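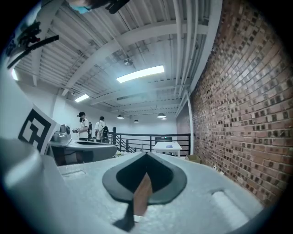
Page last changed: March, by R. Urquhart

Visit report: Warndale open afternoon

I went over to Warndale on Wednesday to see what Tridard has been doing on the upper floor. I run the back room of a hardware store, and my question going in was simple. Can a machine put stock on a shelf, fold a towel or clear a table yet, at a price and speed a small business could live with?

The short answer is no for the shelf, partly for the towel, and I would not trust it with my table. The longer answer took most of the afternoon.

You go up a flight of stairs and come out in a long room with brick on one side, white steel beams overhead and a black railing. There is very little furniture. I had expected a row of robot arms behind a fence. Most of the work I saw was people doing chores with grippers held in their hands. The grippers are white, with two gray fingers that close to a point, and they carry square black-and-white codes so the software can work out where each one is and how it is tilted. A person does the job, the movement is recorded, and the recordings are used to train a robot to do the same job later.

Lorna Castillo met us at the top of the stairs and gave the talk. She was frank about the numbers. The towel task has 1,000 recordings behind it so far. The table-clearing task has 322. She said the towel robot does well on towels like the ones it was trained on and badly on a fitted sheet. She has stopped promising dates to visitors.

I asked about shelves. A shelf in my store has hooks, bins, blister packs and boxes that were opened by a customer and put back wrong. Castillo said they had tried a small version with cans and cartons, and the cans were fine. Cartons that had gone soft at the corners were dropped or crushed. Anything in a bag was a problem.

We each got a turn with the grippers. They weigh more than they look. It took me 14 minutes to fold one hand towel in a way the software accepted, and my wrists were sore when I finished. You learn quickly how much you use your fingertips without thinking. Picking up the edge of a cloth from a flat surface is the hard part. I kept closing on nothing.

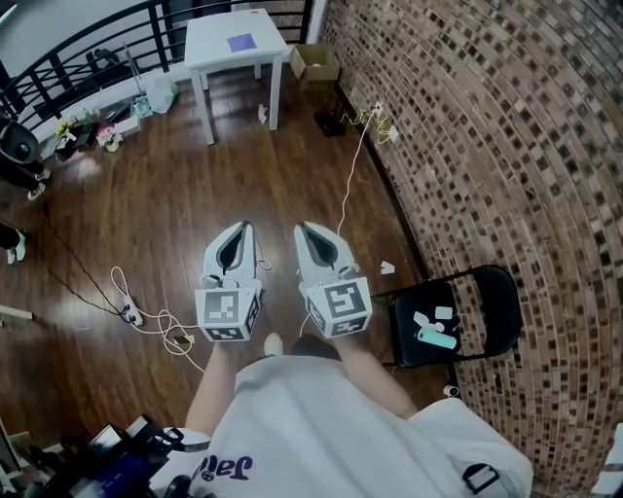

The advice I got was to slow down and keep both hands where the cameras could see them. After that I did better. A man from Quiambao, a company that cleans vacation rentals, went after me and was quicker, though he told me he folds towels for a living. His interest was in bed making. He had the same talk I did and came away thinking he would look again in a few years.

The second part of the visit was a robot run, downstairs, with one arm on a bench. It was given a pile of 2 towels. It folded the first one neatly and slowly. On the second it grabbed both layers, pulled the towel off the bench and waited. Someone reset it by hand and it got through on the next try. I have had summer help do worse, but I didn't have to stand next to them with a laptop.

The Fludow unit, a wheeled base meant to carry bins between rooms, was also on the program. It was charging when we got there and we were told it would not be run that day. I would have liked to see it, as moving full bins from the receiving door to the aisle is the chore I would pay for first. It doesn't need fingers, and the floor in my store is level.

Coffee was in the lobby afterward. Parking is on the north side and the lot fills up early, so anyone going to the next open afternoon should plan to use the street. Wear comfortable shoes, there are few places to sit upstairs. Castillo said they are still looking for people who do ordinary jobs to come in and record them, paid by the hour. I left my name for the shelf task.

Rory Urquhart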